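소꿉놀이 교구 정리 회의록

회의명: 6월 교구 점검 및 배치 회의
시간: 오후 4시 30분 ~ 5시 40분
장소: 2층 자료실
참석: 오지현(진행), 배수경, 문태호, Kianoush Safavi, 임다솜(기록)
불참: 노현주(외부 교육)

1. 지난 회의 확인

지난달에 정한 교구장 라벨 교체는 끝났음. 글자 라벨과 그림 라벨을 같이 붙였고, 아래 두 칸은 그림 라벨만 붙임. 블록 바구니 손잡이 수리는 부품이 오지 않아 다음 달로 넘김. 배수경이 업체에 한 번 더 연락하기로 함.

문태호가 교구장 뒤쪽 벽 콘센트 덮개가 헐겁다고 보고함. 시설 담당에게 당일 전달함.

2. 소꿉놀이 교구 목록

현재 목록에 올라 있는 소꿉 교구는 46점임. 음식 모형, 그릇과 접시, 조리도구, 가전 모형, 수납장으로 나누어 적어 두었음. 임다솜이 목록 파일을 다시 정리하면서 이름이 두 가지로 적힌 것을 하나로 합침. '후라이팬'과 '팬'은 '팬'으로, '과일'과 '과일 조각'은 '음식 모형'으로 통일함.

Kianoush Safavi가 음식 모형을 색깔별로 나눌지 종류별로 나눌지 물음. 배수경은 아이들이 정리할 때 색으로 찾는 편이 빠르다는 의견이고, 문태호는 과일과 빵 종류를 따로 두어야 가게 놀이를 할 때 꺼내기 쉽다는 의견. 한 달 동안 종류별로 해 보고 다시 이야기하기로 함.

대여 대장은 지금처럼 공책에 손으로 적음. 반납 칸에 이름만 쓰고 날짜를 빠뜨린 줄이 여럿 있어 각 반에 안내하기로 함.

3. 놀이상 차림 배치

한 상에 무엇을 어디까지 올릴지 논의함. 수납장과 커피머신처럼 키가 있는 것은 뒤쪽, 접시와 음식 모형은 앞쪽에 두자는 안이 나옴. 오지현은 가전 모형이 두 개 이상 올라가면 접시를 놓을 자리가 좁아진다고 지적함. 그릇은 음식 모형을 담은 채로 내고, 팬은 비워서 내는 것으로 의견이 모임.

현재 상차림은 뒤쪽 왼편에 살구색 나무 수납장, 그 옆에 흰색과 분홍색이 섞인 작은 커피머신과 바나나가 있고, 파란 그릇에 음식 모형이 담겨 있음. 검은 팬은 앞쪽에 따로 놓임.

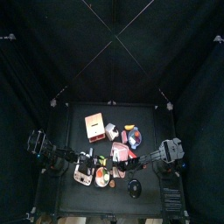 4. 배치 관련 결정 사항

가. 수납장과 커피머신 자리는 그대로 둠.
나. 파란 그릇은 뒤쪽 오른편에 두고, 그 안의 음식 모형은 종류가 섞여도 무방함.
다. 팬 주변은 비워 둠. 앞에 앉은 아이가 먼저 손을 뻗는 자리이므로 다른 것을 겹쳐 놓지 않음.
라. 흰 접시에 올리는 음식 모형은 반별로 바꿀 수 있음. 바꾼 경우 대장 비고란에 적음.
마. 분홍색 통은 가운데에 두고, 정리 시간에는 작은 조각부터 이 통에 넣음.

문태호가 다항에 대해 만 3세 반은 팬보다 접시를 먼저 찾는다고 하여, 만 3세 반만 접시와 팬 자리를 바꿔도 되는 것으로 함.

5. 세척과 보관

나무로 된 것은 물에 담그지 않고 물기를 꼭 짠 천으로 닦음. 그릇과 접시는 금요 세척에서 주중 세척으로 바꾸자는 제안이 있었으나, 말릴 공간이 부족해 보류함. 건조대를 하나 더 놓을 수 있는지 배수경이 창고 치수를 재 보기로 함.

가전 모형의 버튼 틈에 먼지가 끼는 문제는 마른 솔로 처리함. 솔은 교구장 맨 위 칸 오른쪽에 둠. 조각이 작은 음식 모형은 뚜껑 있는 상자에 보관하고, 만 2세 반에는 내보내지 않음.

6. 구입 건

음식 모형 보충분으로 Wota와 Naseri 두 곳의 견적을 비교함. 낱개 가격은 Naseri가 2,000원으로 더 싸지만 묶음으로만 판매함. Wota는 낱개 주문이 되고 배송비가 따로 붙음. Kianoush Safavi가 Naseri 제품은 채소 종류가 적어 장보기 놀이에는 모자란다고 함. 이번에는 26개를 Wota에서 주문하고, 빵과 채소 위주로 고르기로 함. 품목은 임다솜이 각 반 의견을 받아 정함.

Wuklow의 싱크대 모형은 크기가 커서 현재 교구장에 들어가지 않음. 구입하지 않음.

7. 기타

복도 쪽 선반에 있는 헌 천 가방은 문태호가 상태를 보고 버릴 것을 골라냄. 역할놀이 앞치마 끈이 떨어진 것은 오지현이 가져가 꿰매기로 함. 노현주에게는 임다솜이 회의 내용을 전달함.

8. 담당 업무

오지현: 앞치마 수선, 각 반 대장 작성 안내
배수경: 바구니 부품 확인, 창고 치수 재기
문태호: 천 가방 분류
Kianoush Safavi: 종류별 분류 한 달 사용 의견 모으기
임다솜: 주문 품목 취합, 목록 파일 공유, 회의록 전달

다음 회의는 7월 첫 주에 같은 장소에서 함. 시간은 추후 공지.

기록: 임다솜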